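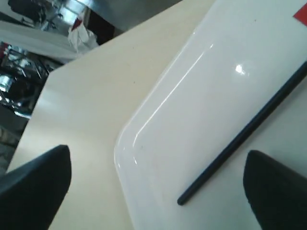 Figure 4. View from the gripper camera with the fingers apart. A thin dark rod lies diagonally across the white tray.

4.2 Effect of finger shape and camera placement on thin-object picks

The tests in Section 4.1 used blocks and cups, which both sets of fingers could hold from almost any approach. Thin objects lying flat are harder. The tips must come down close to the supporting surface, the error allowed across the object is small, and the camera has to find an object that fills only a small part of its view. We therefore repeated the comparison with rods on a tray (Figure 4), keeping the arm, the motion planner and the trained controller unchanged.

Two sets of fingers were compared. The Liltau set has a broad pad that narrows to a rounded tip. The Studon set is narrower along its whole length and has a squarer end. Both were fitted to the same parallel gripper with the same closing speed and force limit. The stroke was set again after each change of fingers, with the closed position taken as the point where motor current first rose above its idle level. Early runs in which this step was left out gave misleading results for the Studon set, and they were thrown away.

The camera was tried in two positions. In the near position it sits close behind the finger base and looks along the fingers, so that both tips stay in view throughout the approach. In the far position it is moved back and tilted, which gives a wider view of the work area but makes the tips smaller in the image. The near position loses more of the work area to the fingers themselves, mainly with the Liltau set, whose pads take up the lower corners of the image when open. No mask was applied to the finger regions. Salem had found in earlier work on the Mustonen bench that a fixed mask removed useful cues about how far the gripper was open, and our own short check agreed with this.

Each trial began from one of nine arm poses above the tray. The rod was laid by hand at an angle chosen by the test script, and the operator did not know which controller setting would be used next. A trial counted as a success if the rod was lifted clear of the tray and held until the arm reached its rest pose. A rod that was lifted but turned between the fingers still counted, though the turn was noted. A trial was stopped if the force at the wrist passed the limit given in Section 3.3 or if the controller made no progress towards the tray.

We recorded 393 trials and kept 300 for the comparison. The trials left out were those with dropped camera frames, those in which the rod had been laid at the wrong angle, and those run before the stroke setting was corrected. The choice was made by Väisänen from the logs alone, before the outcomes were joined to them. The kept trials were divided evenly between the four pairings of fingers and camera position.

The Liltau fingers did better in both camera positions. The gap between the two sets was largest when the rod lay nearly in line with the closing direction. In that case neither set can take a proper grip without first turning the wrist, and the controller often began to close before the turn was complete. With the Liltau fingers the rounded tips tended to push the rod round until it lay across the pads, and the grip then succeeded by this route. With the Studon fingers the square ends more often caught the end of the rod and drove it along the tray. We do not claim that the rounded tip is better in general. It forgave a particular fault in our controller, and a controller that finished its wrist turn first might show little difference between the two.

Camera position mattered less than we had expected for the approach and more than we had expected for the close. In the far position the controller found the rod sooner and moved towards it more directly. Near the tray, however, the tips and the rod were only a few pixels apart, and small errors in the estimated gap led to closing beside the rod. In the near position the approach was slower, with more small corrections, but fewer closes missed.

Glare was a steady source of error. The tray is glossy, and the inner curve of its rim can return a long bright streak that resembles a thin straight object. The controller moved towards such a streak in 19 of the kept trials – in most of them it recovered once the viewing angle changed and the streak moved with it. The remainder ended in a close on the rim or were stopped by the force limit. Small round highlights on the tray floor caused no fault that we could trace. A dull tray would have removed the problem, but shiny plastic is common in the settings we have in mind, and we kept it for that reason.

We also looked at what the controller does when the target leaves its view. This happens mostly in the near position, when the wrist turns quickly and the image smears. 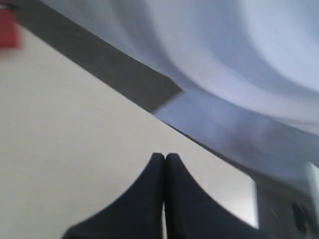 The controller has no explicit search behaviour. It keeps a short history of images and joint readings, and when the present image holds nothing useful the action is driven mainly by that history. With a slow wrist turn the history is enough to bring the tray back into view. With a fast one the history fills with blurred images before the turn ends, and the arm may then settle in a pose that faces away from the work. Koivisto proposed limiting wrist speed to a fixed share of its maximum whenever sharpness in the image drops below a threshold. We tested this limit on the Liltau fingers only. It reduced the number of lost targets and made each trial longer, and we judged the exchange worthwhile for rods but not for the larger objects of Section 4.1, where a lost target was rare to begin with.

A further point concerns the gripper state. The controller receives the measured opening of the fingers as a single number, and the same information is present in the image when the tips are visible. To see which of the two it relied on, we held the number fixed at the fully open value and let the images run as normal. In the near position the behaviour hardly changed. In the far position the arm often tried to close fingers that were already closed, or began to descend without opening them. The near camera thus gives the controller a second reading of its own state, and this may explain part of its advantage in the closing phase. The test was small and was done after the main comparison, with the arm warm and the lighting as it stood in the late afternoon, and we report it as a pointer for later work.

Some limits should be stated. All trials used one arm at the Zornusdale site and one type of rod, which is dark and stands out well from a white tray. A pale rod would be a harder test of the camera and was not tried. The training data had been gathered with the Liltau fingers in the near position, and although the controller was tuned afterwards on a small set from each pairing, some bias towards the original set must remain. Mocanu repeated part of the Studon series with a longer tuning run and found the same order between the finger sets, with a smaller gap. Those runs are not included in the totals above. We also did not measure wear. The tips touched the tray in many trials, and a change in their surface over a longer series could alter the result.

On the basis of these trials the Liltau fingers and the near camera position were used for all work described in Section 5. The wrist speed limit was kept on for thin objects and switched off otherwise. The far position remains fitted as an option on the bracket, and Vuorinen has since used it for tasks in which the arm must choose between several trays – a case where the wider view is likely to matter more than the final approach.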